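Forum > Laundry and Fabric Care > Washing old stuffed animals without ruining them

statetska
Posts: 33
I have a box of stuffed animals from my mother's attic. They have been up there since I was in grade school. Most of them smell like cardboard and a few have yellowed. I want to pass them on to my niece but not in this condition. The tags are either gone or too faded to read. Can I just put them in the washer on delicate, or does it have to be by hand? I have a front loader and a dryer with a no-heat setting.

Pristlow
Posts: 2,444
Depends on the stuffing. Squeeze each one near the middle. If it feels springy and comes back, it's polyester fill and the washer is fine. Put it in a zippered pillowcase, cold water, delicate cycle, lowest spin you have. If it crunches or feels like sand or sawdust, keep it out of the water altogether. Older ones can have a cardboard disk in the neck joint and that will fall apart.

Check the eyes too. Glued eyes come off. Plastic ones with a washer on the back usually hold.

marshcreek
Posts: 600
I don't agree on the washer, even for polyester. I did a whole load of my kids' stuff in pillowcases like that and two of them came out with the fur matted in one direction. It never brushed out. Low spin and everything. I would hand wash anything you care about.

Pristlow
Matted fur is nearly always from heat. Did they go in the dryer?

marshcreek
Ten minutes on low.

Pristlow
Then I'd blame the dryer. Acrylic fur doesn't need much heat before the tips start to curl. Statetska, skip the dryer or use the no-heat setting and nothing else.

statetska
Thanks both. I squeezed them all. Most are springy. One old bear crunches, so he goes in the "do not wash" pile. For the hand washing, how much soap? The bottle only gives amounts for a full tub.

halfbasement
Less than you think. A teaspoon of plain liquid detergent in a half gallon of cool water is plenty for a small toy. The problem with hand washing is always the rinse. Soap stays in the stuffing and then it dries stiff, and it picks up dirt faster afterward. I rinse until the water stays clear and then do one more.

For small ones I like a bowl better than the sink. My sink has a garbage disposal and the drain smells. A bowl is easier to dump and refill, and I can do it at the table. A white bunny with pink ear linings is about the size I mean, something that fits in a round bowl with the ears laid over to one side.

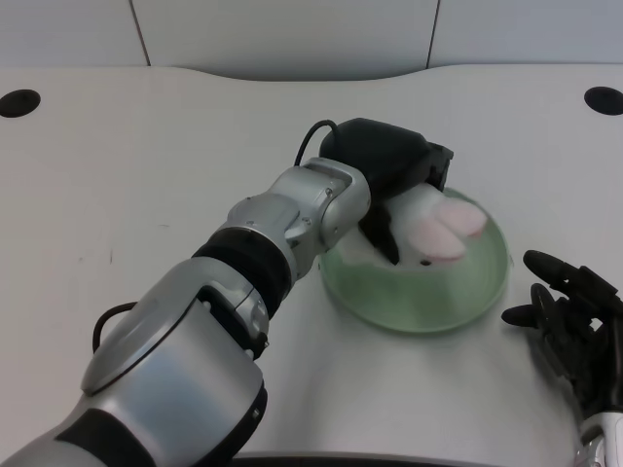
Dinov says pink linings are the part to watch on any older toy, and that a damp white cloth held against the pink for a minute will tell you whether the dye moves. If color comes off on the cloth, stick to surface cleaning and stay away from the pink.

halfbasement
Fair point, I should have said that. Red and dark blue felt are worse. Felt can also shrink.

statetska
Did the cloth test on three of them. Two were fine. A clown with a red felt collar left a big pink mark on the cloth, so I'm going to take the collar off with a seam ripper and sew it back on after.

What about the yellowing? Is oxygen bleach OK?

marshcreek
On white, yes, if you keep it short. Fifteen minutes and check. I wouldn't leave anything overnight, the thread can weaken and then the seams go. Chlorine bleach no, it makes some synthetics more yellow.

Pristlow
I leave white ones for two hours and have never had a seam fail. But mine are newer than yours. With attic stuff I would go with marshcreek on this one.

Also some yellowing is just the fiber aging and it won't come out with anything. If you see no change after the second try, stop there.

Ren
Question on drying since nobody covered it. I washed a big dog last January, hung it by the ears in the bathroom, and it smelled like mildew within two days. What should I have done?

halfbasement
Roll it in a dry towel first and press hard, then do it again with a second towel. After that lay it flat on a rack with a fan on it and turn it every few hours. Hanging pulls all the water to the bottom and stretches the ears besides. A big one can take three days in winter.

Pristlow
For a really big one, open a seam at the back, take the stuffing out and wash the skin alone. New fill is cheap.

marshcreek
Seems like a lot of trouble for a dog that needs a fan.

statetska
Doing the first four tonight, small ones only. Will post how the clown comes out once the collar is back on.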